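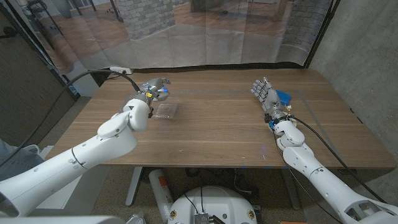 A small plastic package on the tabletop, between the two white arms.

We got to the Wemar studio open day just after the gates opened, and what a morning! The tour goes through 3 sound stages, and our group of 36 squeezed into the kitchen set from the Walla films. It's much smaller than it looks on screen (the hallway stops at a painted wall).

Next came wardrobe. They keep 200 costumes on show, and I spent far too long by the grey coat from Fesum, my favourite film since I was a kid. 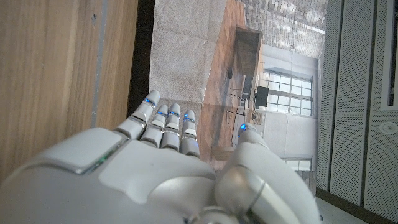
Five blue lights, one for each fingertip and the thumb.

Lunch was a meat pie on the grass, then a cast interview reel in the old Thibodeaux theatre. I loved the bloopers!
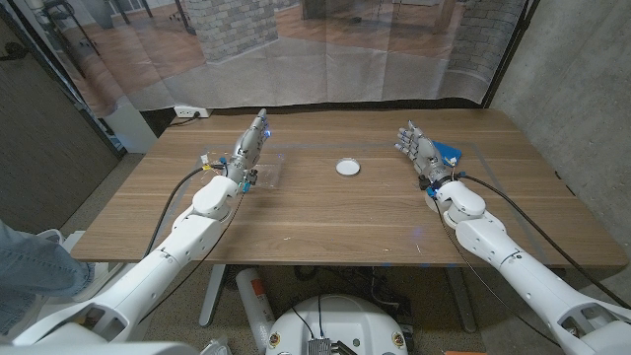 The reel runs every hour until 4, so save it for when your feet are sore. Parking is free behind the theatre.

Posted 2018-08-17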